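Good Practice at the Tendholm Robot Assembly Cell

We love this cell, and we love its house rules nearly as much! They fit on 2 pages, and every new program gets checked against them before it runs at full speed.

Layout first

Loose parts get a set place in the fixture, and the open case lies flat on the table.
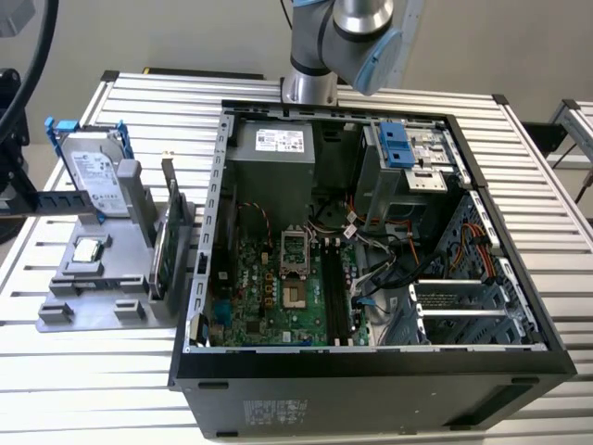 Program names follow the same tidy habit – task, part, revision – so the night crew can find the right one fast. New programs start at 40 percent speed, with a person at the stop button.

Memory modules

Line up before you push, and keep the fingers clear of nearby wires. A blue module in its black slot, with the gripper's fingertip against it:

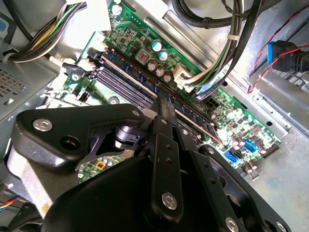

Sign-off

Log the program in Remia, then go enjoy watching it run!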